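Step 3: Record your demos in the sim

Right, now the fun bit! Start each run with the gripper open and save the wrist view along with the joint positions - you'll want both when you train. I did 300 runs for Platberg, and I was fairly sick of it by the end.

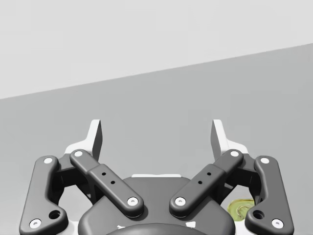 Move the start pose a little between runs, or the policy just learns one path by heart. If you fumble a grasp, bin that run and go again. Once you've got 69 good ones, try a quick training pass before you record any more.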